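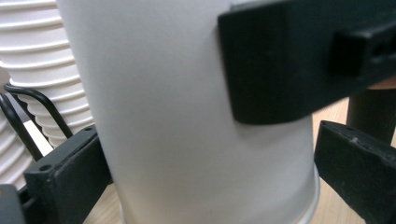 4 班级建档与目标设置

本章适用于已完成 Kirine 服务端安装并取得学校代码的用户。服务端安装见第 3 章,日常记录操作见第 5 章。文中“管理员”指持有学校级权限的账户,“任课账户”指只能访问指定班级的账户,“协作账户”指助教、陪读教师及巡回治疗师使用的账户。三类账户的权限差异见 4.3 节。

本章操作须按顺序完成。跳过学期设置直接导入学生名单时,名单会写入系统默认学期,之后只能逐条迁移。

4.1 准备工作

开始之前,确认以下各项:

学校代码与初始管理员口令。口令区分大小写,首次登录后失效。
服务端状态页显示“运行中”。显示“等待授权”时,先完成 3.6 节的授权文件导入。
学生名单文件,格式为 CSV 或 XLSX。
本学期的作息表,纸质或电子版均可,供 4.5 节录入时段使用。
每名学生的个别化教育计划中已定稿的年度目标。草稿阶段的目标可以稍后补录。

管理端须在桌面浏览器中打开。平板上的 Kirine 客户端不提供建档功能,客户端内的“班级”页仅供查看。

注意:建档期间不要运行服务端更新。更新程序会中断所有写入操作,未提交的名单预览将丢失。

4.2 建立学年与学期

1. 以管理员身份登录管理端,进入“设置”>“学年与学期”。
2. 点击“新建学年”,输入学年名称。名称仅用于显示,可使用学校习惯的写法,保存后仍可修改。
3. 在新学年下点击“添加学期”。系统默认生成 2 个学期。采用多学期制的学校,继续点击“添加学期”直至数量相符。
4. 依次为每个学期填写起止日期。相邻学期的日期不得重叠,允许有间隔。
5. 将即将使用的学期标记为“当前学期”。同一时间只能有一个当前学期。
6. 点击“保存并锁定结构”。

结构锁定后,学期日期可以调整,学期数量不能改变。确需增减学期时,由管理员在“维护”页申请解锁,解锁期间所有任课账户处于只读状态。

说明:假期内的记录不会被拒绝。若记录日期落在两个学期之间,系统将其归入前一学期,并在报表中加注“学期外”。暑期班或延长学年服务应另建学期,名称中建议包含“延长”字样,便于筛选。

4.3 建立账户与权限

4.3.1 账户类型

管理员:可建立、停用所有账户,可查看全校数据,可修改学年结构。不能代替任课账户提交记录。
任课账户:可管理本班学生的目标、任务和记录,可邀请协作账户进入本班,可导出本班报表。
协作账户:可提交记录,可查看被授权学生的当前目标。不能修改目标文本和达标标准,不能导出。

一名教师兼任多个班级时,使用同一个任课账户并在“班级”栏中添加多项,不要重复建立账户。重复账户提交的记录在统计时按两名记录人处理,会使一致性报告失真。

4.3.2 新建账户

1. 进入“人员”>“账户”,点击“新建”。
2. 选择账户类型。类型保存后不可更改,选错时须停用该账户后重建。
3. 输入登录名。登录名可用字母、数字和下划线,不支持中文。
4. 输入显示名。显示名会出现在记录明细和报表页脚中。
5. 选择所属班级。此时若班级尚未建立,可留空,完成 4.4 节后再回到本页补选。
6. 点击“生成激活码”,将激活码交给使用人。

激活码在首次使用后作废。激活码遗失时,在账户列表中选中该账户,点击“重新生成”,原激活码立即失效。

每个任课账户最多可同时在 2 台设备上登录。在新的设备上登录时,系统提示选择要退出的设备;被退出设备上尚未同步的记录保留在本机,重新登录后可继续上传。协作账户不支持多设备同时登录。

注意:不要让多名助教共用一个协作账户。记录人字段由登录账户自动填写,事后无法拆分。

4.3.3 限定可见学生

协作账户默认可见所属班级的全部学生。只服务于部分学生的人员(例如言语治疗师)应按下列步骤限定范围:

1. 在账户列表中打开该协作账户。
2. 将“可见范围”由“整班”改为“指定学生”。
3. 勾选学生,点击“应用”。
4. 通知该账户使用人在客户端下拉刷新。旧名单在刷新前仍会显示,但提交到范围外学生的记录会被服务端退回。

4.4 建立班级并导入学生名单

4.4.1 建立班级

1. 进入“班级”>“新建班级”。
2. 输入班级名称和班级简码。简码用于报表文件名,应尽量简短。
3. 选择班级类型:普通班、资源教室、特教班或混合。班级类型决定任务模板库的默认排序,对数据没有影响。
4. 指定主任课账户。每个班级必须有一个主任课账户,其余教师添加为“共同任课”。
5. 保存。

资源教室的学生通常同时属于普通班。此类学生应只在普通班建档,在资源教室中以“关联学生”方式加入。重复建档会产生两份互不相通的目标清单。

4.4.2 准备名单文件

从管理端下载名单模板,按模板的列顺序填写。必填列为学号、姓名、班级简码。选填列为年级、沟通方式、备注。下列情况会导致整行被拒绝:

学号为空或与文件中其他行重复;
班级简码在系统中不存在;
姓名列含有换行符;
沟通方式列使用了模板下拉表之外的文字。

备注列的内容对班级内所有账户可见,不要填写诊断、用药或家庭信息。此类内容如需保存,使用学生档案中的“受限附件”,见第 8 章。

从旧版软件迁移的学校,名单文件常带有不可见的前导空格。学号前的空格会被识别为学号的一部分,导入后与原学号不匹配。建议在电子表格中先清除空格,再另存为 CSV,编码选择 UTF-8。

4.4.3 导入

1. 进入“班级”>“导入名单”,选择文件。
2. 确认编码。预览区出现乱码时,切换编码选项,直至姓名显示正常。
3. 核对列对应关系。系统按列标题自动匹配,标题被改动过的列须手动指定。
4. 点击“检查”。检查不写入数据,可重复执行。
5. 查看检查结果。红色行为拒绝,黄色行为警告,警告行可以导入。
6. 点击“导入”,等待进度条结束后再关闭页面。

单个文件最多 2,000 行,超出部分不会被读取,检查结果中也不会列出。规模较大的学校应按年级拆分文件。

导入完成后,系统生成导入批次号。发现整批数据有误时,在“导入历史”中找到该批次,点击“撤销”。批次中的任何一名学生已有记录时,撤销按钮变为灰色,此时只能逐名更正。

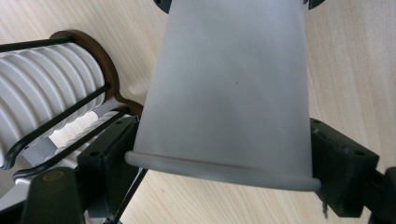 图 4-1 乳白色半透明软片,下缘为卷边

4.4.4 关联学生

1. 打开资源教室的班级页,点击“添加关联学生”。
2. 按学号或姓名搜索。
3. 选择该生在本班可见的目标领域,例如“阅读”“独立工作”“社交沟通”。未选领域的目标在本班不显示。
4. 保存。

普通班教师会收到系统通知,无需确认。关联可随时解除,解除后已提交的记录仍归入该生档案。

4.5 录入时段

时段用于在客户端中自动显示当前应执行的任务。不录入时段也可以使用 Kirine,此时任务按字母或笔画顺序排列,由教师自行查找。

1. 打开班级页,选择“时段”标签。
2. 点击“新建时段表”,输入名称,例如“常规”或“半日”。
3. 逐行添加时段的名称、开始时间和结束时间。时间采用 24 小时制。
4. 对需要收集数据的时段勾选“记录时段”。午餐、转换、入校等时段可不勾选。
5. 将时段表设为“默认”。

同一班级可保存多张时段表,例如集会日和提前放学日各一张。临时切换时,在客户端首页长按时段名称,从列表中选择,切换仅在当天有效。

时段之间允许重叠。两个时段重叠时,客户端显示开始时间较晚的一个,另一时段的任务折叠在下方。个别学生的作息与全班不同的,可在该生档案中建立个人时段表。个人时段表优先于班级时段表。

说明:修改时段名称不会影响历史记录。删除时段后,原属该时段的记录在报表中显示为“未分时段”,该操作不能撤销。建议将不再使用的时段设为“停用”。

4.6 录入年度目标

4.6.1 目标的结构

Kirine 中的目标由四个部分组成:条件、行为、标准、测量方式。前三个部分为文本,会原样出现在家长版报表中;测量方式为选项,决定客户端的记录界面。

测量方式一经保存并产生首条记录即被锁定。录入前应与相关教师核对,尤其是容易混淆的下列两组:

“正确率”与“独立率”。正确率只统计结果对错。独立率统计学生在没有提示的情况下完成的次数,结果对错另记。
“持续时间”与“潜伏期”。持续时间从行为开始计时至行为结束,潜伏期从发出指令计时至行为开始。

4.6.2 新建目标

1. 打开学生档案,进入“目标”标签,点击“新建”。
2. 选择领域。领域列表由管理员维护,任课账户不能新增。
3. 填写条件。条件应写明材料、地点和所给的指令,避免使用“适当时”“必要时”等无法核对的措辞。
4. 填写行为。行为部分应使用可以观察的动词。系统对“理解”“知道”“体会”等词给出黄色提示,提示不妨碍保存。
5. 填写标准,并在“判定规则”中选择对应的数值条件。文本标准与判定规则不一致时,系统以判定规则计算是否达标,报表中仍显示文本。
6. 选择测量方式。
7. 选择提示层级表。学校未自定义时使用系统默认表。
8. 保存。

保存后的目标处于“草稿”状态,客户端不显示。点击“启用”后方可记录。

4.6.3 短期目标

短期目标在年度目标下建立,结构与年度目标相同,测量方式自动继承,不能单独设置。短期目标可设为“依次”或“并行”。设为“依次”时,前一项达标后系统自动启用下一项,并向主任课账户发出通知。设为“并行”时,各项同时出现在客户端。

系统判定达标以连续 2 次记录满足判定规则为准,该值可在“设置”>“达标规则”中由管理员统一修改,也可在单个目标中覆盖。学校已有书面规定的,应在启用任何目标之前完成修改。修改后不会重新计算已达标的目标。

4.6.4 批量复制

内容相近的目标可以复制到多名学生。复制时,条件、行为、标准文本和判定规则一并带入,达标状态与历史记录不带入。

1. 在来源学生的目标列表中勾选目标。
2. 点击“复制到”,勾选接收学生。
3. 在核对页中逐名修改文本。文本中含有来源学生姓名时,核对页以红色标出,全部更正后才能继续。
4. 点击“写入为草稿”。

注意:个别化教育计划中的目标应逐名拟定。批量复制用于减少重复录入,复制后的文本须与该生已签署的计划逐字核对。

4.7 提示层级表

提示层级表规定客户端记录界面中提示按钮的名称与顺序。默认表由少到多排列:独立、视觉提示、手势提示、口语提示、示范、部分肢体协助、全肢体协助。

4.7.1 修改层级

1. 以管理员身份进入“设置”>“提示层级”。
2. 点击“由默认表复制”,为新表命名。
3. 拖动各行调整顺序。最上一行始终视为“独立”,不能删除或移动。
4. 停用不需要的行。
5. 为每一行填写缩写。缩写显示在按钮上,过长时会被截断。
6. 保存。

部分学校把口语提示排在手势提示之前。两种排法系统均可接受,但同一班级内应保持一致,否则按层级汇总的图表没有可比性。

4.7.2 渐褪设置

对采用由多到少策略的目标,可打开“渐褪提醒”。打开后,学生在某一层级达到设定次数时,客户端提示记录人尝试下一层级。提醒只出现在记录界面,不会修改目标,记录人可忽略。忽略的次数记入日志,不出现在报表中。 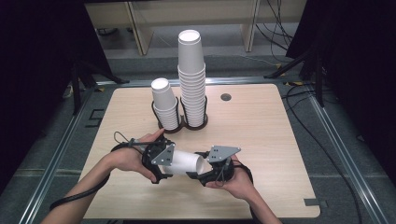

由少到多的目标不适用渐褪提醒,对应开关为灰色。若开关在由多到少的目标中也显示为灰色,检查该目标是否选用了已停用的提示层级表。

4.8 建立任务并与目标关联

任务是学生实际执行的活动,目标是据以评量的内容。一个任务可关联多个目标,一个目标也可由多个任务提供数据。

1. 在班级页进入“任务”标签,点击“新建任务”,或从模板库中选择。
2. 输入任务名称。名称会显示在学生视图中,宜用学生熟悉的词语。
3. 选填步骤。采用任务分析法的任务须逐步录入,每一步单独计分。
4. 上传任务图标。未上传时显示系统图标。图标应为正方形,背景简单。
5. 在“关联目标”中选择学生和目标。测量方式为“步骤完成率”的目标,只能关联已录入步骤的任务。
6. 指定时段。
7. 保存并启用。

任务步骤在启用后可以改写文字,不能增减。需要增减步骤时,复制该任务,在副本中修改,然后停用原任务。两个任务的数据在图表中以竖线分隔。

学生视图默认关闭。需要学生自行勾选完成情况时,在任务页打开“学生视图”,并选择显示方式为图标、文字或两者并列。学生自行勾选的结果单独保存,不计入达标判定。

4.9 连接同步盒

网络不稳定的教室可使用 Tomoana 同步盒。同步盒在本地暂存记录,网络恢复后自动上传到服务端。已有稳定无线网络的学校可跳过本节。

1. 将同步盒接通电源,等待状态灯由闪烁变为常亮。
2. 在管理端进入“设备”>“同步盒”,点击“添加”。
3. 输入盒底标签上的序列号。
4. 选择所服务的班级。一台同步盒可服务多个班级,一个班级只能绑定一台同步盒。
5. 在平板的客户端中进入“设置”>“连接”,选择“经由同步盒”。
6. 提交一条测试记录,确认管理端“设备日志”中出现对应条目。
7. 删除测试记录。

小心:状态灯快速闪烁时表示正在写入,此时切断电源可能造成暂存数据损坏。需要移动同步盒时,先在管理端点击“安全停止”,待状态灯熄灭后再拔下电源。

同步盒应放置在学生不易触及且通风的位置,不要置于水槽、颜料架或散热设备旁。

使用 Vostutbridge 数据接口向学籍系统传送名单的学校,应先完成接口配置,再绑定同步盒。接口首次运行时会重写班级标识,已绑定的同步盒将与班级脱离,须重新执行本节第 4 步。接口配置见附录 C。

4.10 建档核对

完成上述各节后,按下列步骤核对:

1. 以管理员身份进入“维护”>“建档核对”,点击“运行”。
2. 查看“无目标学生”一栏。该栏列出已建档但没有启用目标的学生。不接受个别化教育服务的学生可标记为“仅名单”,标记后不再列出。
3. 查看“无任务目标”一栏。此类目标已启用但没有关联任务,客户端中只能通过“自由记录”提交数据。
4. 查看“无记录人班级”一栏。
5. 以任课账户登录客户端,打开任意一名学生,确认目标文本完整显示。
6. 以协作账户登录客户端,确认可见学生与 4.3.3 节的设置一致。
7. 打印或保存核对报告。

核对结果不会阻止系统投入使用。未处理的项目每次登录管理端时会重复提示,可在“通知”中关闭。

4.11 常见问题

名单导入后班级为空。
检查当前学期设置。名单写入了其他学期时,在班级页右上角切换学期即可看到。确认无误后,使用“迁移”功能移至当前学期。

客户端看不到新建的目标。
依次检查目标是否已启用、任务是否已指定时段、客户端是否已刷新。关联学生还须检查目标领域是否已勾选。

激活码提示“无效”。
确认输入的是最近一次生成的激活码。字母 O 与数字 0 不会同时出现在激活码中,系统只使用数字 0。

目标文本在报表中被截断。
家长版报表的目标栏有高度限制。在报表设置中将版式由“紧凑”改为“标准”。

测量方式选错且已有记录。
停用该目标,以正确的测量方式新建目标,并在备注中写明替换关系。原记录保留在停用目标之下,不能转换。

同步盒状态灯常亮但记录未上传。
查看“设备日志”。日志提示“证书过期”时,校正同步盒时间后重新启动。日志没有任何新条目时,检查平板是否仍连接在原无线网络上。

以上办法不能解决的,导出诊断文件后联系 Brovodham 技术支持。诊断文件在“维护”>“导出诊断”中生成,其中不含学生姓名,学号以替代编号表示。随文件附上学校代码、出现问题的时间以及操作所用的账户类型。

建档完成后的日常记录、补录与更正,见第 5 章。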